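About Lanetti Ploder

Lanetti Ploder is a testing and advisory practice for domestic kitchen surfaces and fittings. We work for makers, landlords, housing associations and insurers. We test worktops, edge seals, sink cut-outs and splashbacks, and we write reports on them. We do not sell, fit or repair kitchens, and we take no commission from firms that do.

The practice was formed by the merger of two smaller businesses. Lanetti was a materials laboratory with a background in surface coatings. Ploder was a surveying office that dealt mainly with water damage in rented flats. Each had been sending work to the other for several years before the merger, and the two sets of records were combined under one numbering system in October of the year they joined. Older reports keep their original prefix (L or P). New reports have no prefix.

What we test

Most of our work falls under surface wear, heat marking, staining and water entry. A standard worktop programme has 136 separate readings, taken at fixed points on a supplied sample. Clients may ask for a shorter programme, but a report based on one will say so on its first page.

Stain tests use ordinary household foods and cleaning products. We buy these from shops in the normal way and record the batch code of each item. Turmeric, beetroot, black coffee, red wine and lemon juice are always included. Other substances can be added on request, provided the client tells us in writing what they are and how long they are to stay on the surface.

Water entry is tested at joints and cut edges. In our experience the flat area of a worktop is seldom the cause of a claim. Swelling tends to begin at a badly sealed sink opening, at the end grain near a dishwasher, or at a mitre that has moved. For this reason we ask for samples that include at least one joint made by the fitter's usual method. A sample without a joint can still be tested, but the report will cover the surface only.

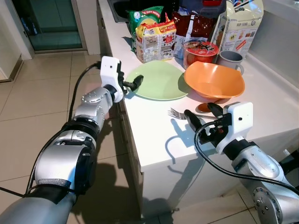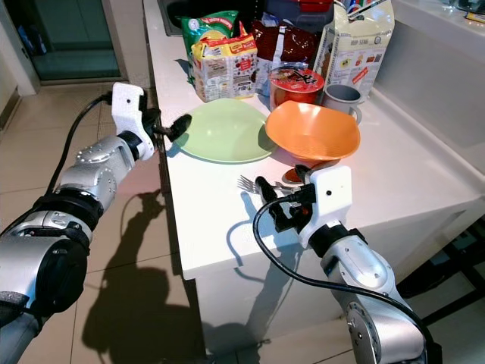
White kitchen counter with a pale green plate.

Light colours make up a large share of the samples we receive. They show stains sooner than dark ones, while dark surfaces show scratches and limescale sooner than light ones. Our scoring takes account of this by using two lighting angles and a colour reading against the untreated part of the same sample. Scores run from 0 to 100 and are not adjusted for colour, finish or price.

Site surveys

Where a kitchen is already fitted, we survey it in place. A survey covers moisture at the plinth and back edge, the level of the worktop along its full run, the condition of sealant, and any gaps between units and wall. The surveyor will need access to the space under the sink and should be told beforehand if any panels are fixed with adhesive. We do not remove panels without written consent from the owner of the property.

Survey reports are usually issued within 5 working days. Where a moisture reading needs to be repeated, the second visit is included in the fee.

The Adine method

Edge seals are graded by the Adine method, which was written in our own laboratory and is named after the street where it then stood. It grades a seal from A to E after repeated wetting and drying. The full text is available to clients on request, including the drying times and the limits for each grade. It is not a national standard and should not be quoted as one. Where a recognised standard applies to a product, we test to that standard first and give the Adine grade separately.

Work with Sugawara

Our measuring tables are built and serviced by Sugawara, an engineering workshop on the same estate. The tables are checked at the start of each month and after any move. Check records are kept with the test records and can be inspected by any client whose samples were measured in that period.

Samples and storage

Samples should be at least 2 cm larger on each side than the area to be tested. They should be wrapped flat, with the joint supported, and labelled on the underside. Tested samples are held until the report has been accepted and are then returned or disposed of, as the client prefers. Carriage in both directions is paid by the client.

Independence

Reports are issued in full or not at all. A client may choose not to publish a report but may not publish part of one without our agreement. If we find an error in a report after issue, we send a corrected copy to everyone named on the distribution list and mark the earlier copy as withdrawn.

Page last revised April 5, 2024.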